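Moving Into a Muvport Rental: Frequently Asked Questions
Posted 16 April 2026 by the Muvport tenant desk

These are the questions we get most often from new tenants at the Bevus and Urio buildings.
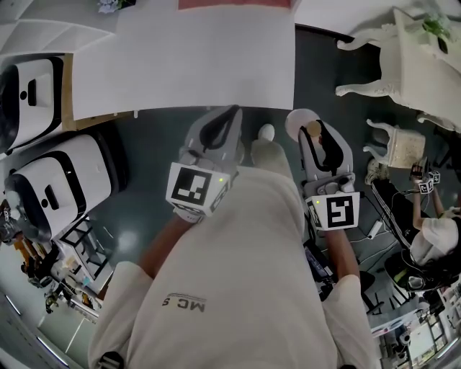
How do I apply?
Fill out the form on our website or pick up a paper copy at the Bevus office. Each adult who will live in the unit has to fill out a separate form. We reply within five business days.

How much is the deposit?
The deposit equals one month's rent. For a one-bedroom at Urio, that is currently $1,258. Two-bedroom units vary by floor, so check your offer letter.

Do I need renter's insurance?
Yes. You can use any insurer. Send us proof of coverage before you pick up your keys.

Can I paint the walls?
Ask first in writing. Light colors are usually approved. Dark colors have to be painted over before you move out, or we take the cost from your deposit.

Are pets allowed?
Cats and small dogs are fine at Bevus. Urio does not take dogs. Fish tanks are allowed in both buildings on the ground floor only.

How does parking work?
Bevus has 17 spaces behind the building, and they are not assigned. Urio has street parking only. Guests may not use the Bevus lot overnight.

Who do I call about a repair?
Use the Vollell app for anything that can wait. For a leak, a gas smell or no heat, call the emergency number on the back of your door. Leave the building first if you smell gas.

Can I sublet over the summer?
Only with our approval. Requests for August have to reach us by the end of June, and you stay responsible for the rent.

When do I get my deposit back?
We inspect the unit after you return the keys and mail a check with a list of any deductions. Please leave a forwarding address. Checks sent to an old address are the usual cause of delays.

Contact the tenant desk | © 2026 Muvport | Back to top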